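Lamont Workshop Series: Robot Learning in Practice
Handout 4: Collecting demonstrations on a two-arm station
Instructor: Fanni Sipos
Last revised Apr 12, 2024

Two ways to demonstrate

Kinesthetic teaching: you hold the arm and move it through the task. The controller compensates for gravity and logs joint positions. It works well with one arm and slow motions. With two arms you run out of hands, and your own body blocks the cameras.

Teleoperation: you move a leader device and the arms follow. Your hands stay out of the images, and the commands you log are the same kind the policy will output later. You lose most of your sense of touch, so expect to squeeze too hard at first.

We use teleoperation for all bimanual tasks in this course.

Working with the pencil case

Start every episode with the case open on the table between the arms. Bring one gripper in with its fingers apart and keep the other arm back until it is needed. Small items in the tray, such as a capped marker, are harder to grasp than the case itself – approach slowly and stop before you close.
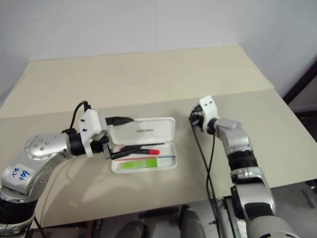
Episode length and quality

Keep each episode under 224 time steps. Discard any episode in which you paused to think, since the policy will learn the pause. The August set had 1,538 episodes, and 51 were dropped for this reason.

Vary the position of the case between episodes. Small shifts and rotations are enough.

For next time

Record your own episodes and bring the log files. Read the Hosetti notes on action chunking, sections 2 and 3.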